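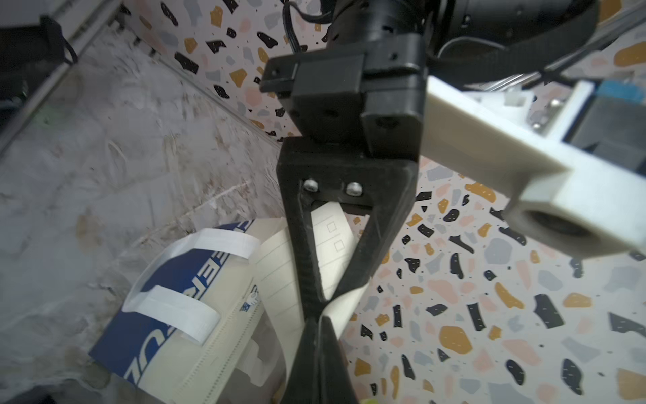 Round silver screw heads in black plastic

Screws keep working loose from plastic housing, is thread locker safe?

Posted 9/13/21 in Repairs and Small Appliances
Viewed 2754 times

Sanaa Mansour

I have a Tereck box fan that is six years old. The front grille and the motor cover are both held on with short screws that go straight into plastic posts. There are no metal inserts. Every few weeks the motor cover starts to buzz and I find two or three of the screws backed out. I tighten them and it's quiet for a while.

Two of the posts are now stripped. The screws just spin. The other four still grip but I can tell they are getting weaker.

I have a tube of blue thread locker left over from a bicycle repair. My brother-in-law says to put it on all of them and be done with it. A guy at the hardware store said not to use it on plastic but couldn't tell me why. I also have wood glue, super glue, epoxy and a box of assorted screws from Ellance, so if one of those is the answer I'd like to avoid another trip.

The fan still works well and a new one this size is more than I want to spend in September when I'm going to put it away soon anyway. Does anyone know if the thread locker is OK, and what to do with the two stripped ones?

Mohcine Erraji
674 answers posted

Don't use it. Regular blue thread locker is made for metal against metal. It cures when it is shut off from air and in contact with metal, so in a plastic post it may stay partly liquid. The bigger problem is that it can attack some plastics, ABS and polycarbonate especially. You get fine cracks around the post, and then one day the post splits and you have nothing to screw into. It might not show up for weeks.

For the four that still grip:

Take the screws out and wipe off any dust or oil. When you put one back, set it in the hole and turn it backward slowly until you feel it drop a little. That is the start of the old thread. Then turn it forward by hand. If you skip this the screw cuts a second thread across the first one, and a few rounds of that is how posts get stripped. Stop when the head is snug. Do not use a drill or a power driver.

For the two stripped ones, look at how deep the hole goes. If there is room below the tip of the old screw, use one that is a little longer with the same coarse thread. Check the depth with a toothpick first so you don't push through the bottom of the post. If there's no room, go up one size in diameter, but only if the wall of the post is thick.

If neither fits, fill the hole with epoxy, let it cure for a full day, drill a small pilot hole and drive the screw in. Rough up the inside first or the plug will pull out. Wood glue won't bond to it.

Also check that the blades are clean. Dust on one side throws the balance off and the shaking is what loosens everything. Unplug it before you open it up.

fenwick_r

I had the same thing on an Urban desk fan. Rubber washers under the screw heads stopped the buzzing. Mine weren't stripped though.

Clonance sells little brass inserts you melt in with a soldering iron but that seems like a lot for a fan.

Sanaa Mansour

Thank you both. I did the backward turn and felt the drop on all four. Longer screws fit one of the stripped posts. The other one goes all the way to the bottom already so I filled it with epoxy this afternoon and will drill it tomorrow. There was a lot of dust on the blades.

Mohcine Erraji
674 answers posted

Wrap a bit of tape around the drill bit at the depth you want so you know when to stop.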